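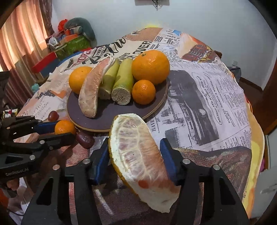

宮崎ミオからは、前回の点検表が甘すぎると言われた。給湯室の冷蔵庫に「異常なし」が四回続くのはおかしい、誰も扉を開けていないのではないか、と。反論はしにくい。以下、今回は全項目を開けて、触って、嗅いでから書いた。

# フルカワ棟 給湯室・休憩室 衛生安全点検表

点検日:2019年1月8日
対象:1階給湯室、2階休憩室

## 1. 冷蔵庫

- [x] 庫内温度計がある
- [ ] 庫内温度が10℃以下

 表示は13℃。扉の温度記録には毎朝きれいに「4℃」と並んでいる。同じ筆跡、同じペンの濃さ。まとめて書いたと見ている。別の温度計を入れて測り直しても13℃だった。
- [ ] 私物に名前と日付がある

 名前はあっても日付がない。5月の張り紙で「日付のないものは廃棄」と決めたはずだが、廃棄した記録も見当たらない。
- [x] 扉のパッキンに破れがない

 破れはないが、下側が硬くなっている。紙を挟んで閉めると、するりと抜ける。温度の件と無関係とは思えない。

## 2. 果物・菓子など常温の食品

- [x] 床に直置きしていない
- [ ] 切った果物を常温で放置していない

 年始の差し入れの残りが、ラップなしで棚にあった。いつ切ったかを聞いても答えが三通り出てきたので廃棄。
- [x] 傷みやカビがない

 箱の上段のみかんはきれいだった。底まで出したら一つ潰れていた。上だけ見て丸をつけるなら、この項目は要らない。

## 3. 電気・火気

- [x] 電気ポットのコードに傷がない
- [ ] たこ足配線がない

 電子レンジとポットが同じ延長コードにつながっている。定格を確かめようとしたが、表示が擦れて読めない。読めないものを適合とは書けない。
- [x] 消火器の前に物がない

 点検の日だけ片付いている可能性はある。床に段ボールの跡が四角く残っていた。
- [ ] コンセントまわりに埃がない

## 4. 清掃・洗剤

- [x] 洗剤が食品と別の棚にある
- [ ] 詰め替え容器に中身の表示がある

 レブモントの除菌スプレーの空き容器に、別の液体が入っている。匂いは食器用洗剤に近いが、断定しない。表示がつくまで使用禁止。
- [ ] ふきんの交換記録がある

 「適宜交換」としか書かれていない。適宜とは何日か。
- [x] 排水口のごみ受けが空

## 5. 手洗い場

- [x] 石けん液がある
- [x] ペーパータオルがある
- [ ] 温水が出る

 2階はしばらく流しても冷たいまま。設備担当の回答は「冬はそういうもの」。納得していない。

## コメント

デズモンド・ボアテンからは、冷蔵庫を買い替えれば済むという意見が出ている。メコラの見積もりも添付されていたが、パッキン交換の見積もりがない。比べるものがないまま高いほうに決める理由が分からないので、保留にした。

温度記録の用紙は様式を変える。記入時刻と記入者の欄を足し、一日二回とする。それでも同じ数字が並ぶなら、用紙の問題ではないということになる。

## 是正の期限

| 項目 | 対応 | 期限 |
|---|---|---|
| 庫内温度 | 設定変更、パッキン交換の見積もり | 今週中 |
| 延長コード | 撤去、電子レンジは壁から直接 | 即日 |
| 表示なし容器 | 廃棄または表示 | 即日 |
| 温水 | 設備担当の現地確認 | 今月末 |

「対応済み」の連絡だけでは閉じない。再点検で現物を確認してから消す。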